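Papers > Working drafts > Household Textiles > Section 4
Home Issues Authors Submit Search

4. Shoes at the door: where footwear gets put down in small apartments

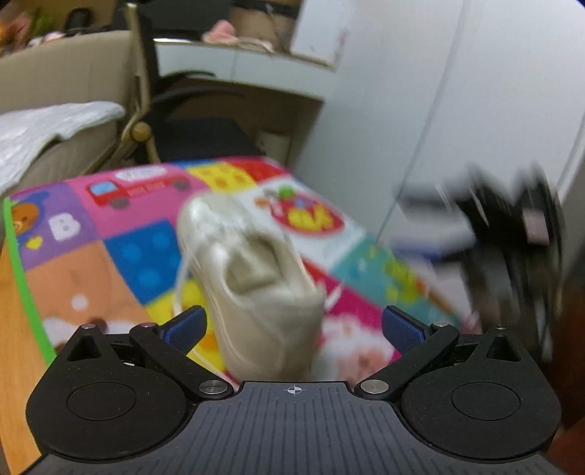
Figure 3. White shoe on a patchwork play mat.

4.1 Setting and sample

We visited 41 apartments in the Bondden and Drorov blocks in November, all built to the same two floor plans. Entry halls in Drorov are narrow, a coat rack and not much else. Bondden has no hall at all, the front door opens straight into the living room. Of the 41 households, 36 filled in the shoe diary for the full period. The other five dropped out or handed back blank pages and are left out from here on.

The diary was simple. One line each time a pair came off: who, which door, where it ended up. In total 2251 entries. Handwriting was a problem in places and we coded unreadable lines as missing, see the Alska coding sheet for the rules.

4.2 Where shoes end up

Rack use was lower than we expected. In Drorov most entries say rack or "by rack", and we merged these two after some argument. In Bondden the rack hardly shows up. Shoes go on whatever soft floor covering is closest to the door: doormat first, then rug, then children's play mat (as in Figure 3). Parents of small kids used the play mat more on weekdays. Sunday entries look different, fewer lines, more of them in the bedroom.

Single shoes are a separate matter. The diary form asked for pairs, so a shoe lying alone had no box to tick. Several households wrote it in the margin anyway. We kept the margin notes but did not count them, a later form should have a column for this.

4.3 Floor coverings as informal storage

Baumgart's survey form, which we borrowed for the interview part, treats mats and rugs as things to walk on or sit on. Our households talk about them as a place to leave stuff. "It's not on the floor, it's on the mat" came up in teh interviews in nearly those words, more than once. A mat has an edge, and things inside the edge seem to count as put away, at least until evening.

Light colored shoes were mentioned more often here than dark ones. Reason given: hard floors near the door are gritty in wet months and people do not want to set white soles down in it. Dark boots stayed on the tile.

4.4 Limits

One season only. Same landlord for both blocks, so the rules on leaving things in the stairwell are identical and we can't say what happens where outdoor racks are allowed. The diary stops at 200 lines per household and two large families hit the limit early, their last days are missing. Visitors' shoes were supposed to be marked V but this was done unevenly and we dont report them separately.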